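May, past 8 in the evening

Long day, and my head is still full of lockout rules, so I'm writing it down before bed or I'll lie there reciting them. Rosser finally sent over the new draft of the cell safety procedure and of course it's longer than the old one (93 paragraphs! the old one fit on a sheet of paper you could tape to a cabinet). I read the whole thing over lunch with soup going cold next to me. Most of it is fine. Some of it is really good. The part on who gets to take a lock off is so much clearer than what we had, one person, one lock, one key, and the key stays on you. Not in a drawer, not on the hook by the door, on you. I've been saying that since Skinitz and I felt weirdly proud seeing it in print.

What bugs me is paragraph 41 or whichever it was, the bit about "equivalent measures." Every place I've ever worked has had somebody who thinks hitting the stop button is an equivalent measure. It stops the arm, sure, but the power's still there and so is the air, and anyone walking by can twist the button back out. I wrote a long comment in the margin and then cut it in half so I wouldn't sound like a crank. Then I put a little of it back.

The other thing I wanted in there is dropped parts. If the arm lets go of something inside the fence, do you go in after it on a pause? People do, all the time, it's two steps and a quick grab. I'd like the rule to say you treat it like any other entry. Murkance wants an exception for small items and I can already tell that'll be a whole meeting.

Anyway, this afternoon was padlocks, big one in the gripper, little brass one open on the table with its key still in it. I do like that shiny shackle. 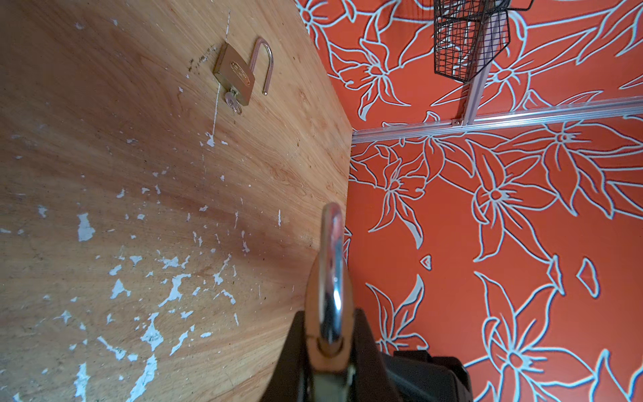
Thư Cù wrote back on the draft before I'd even packed up, saying the one-key rule is great until the person with the key goes home sick, and where's the paragraph for that? Fair! There is one, but it's buried way in the back and it only says "a supervisor may remove the lock," with nothing on calling the person first or checking they're off the site. So now I have to write that too, and I want it up front next to the key rule where people will see it. Sateo has decent wording for this, I think, if I can find the binder. Tomorrow: binder, then dentist, then call Rosser back about the margins.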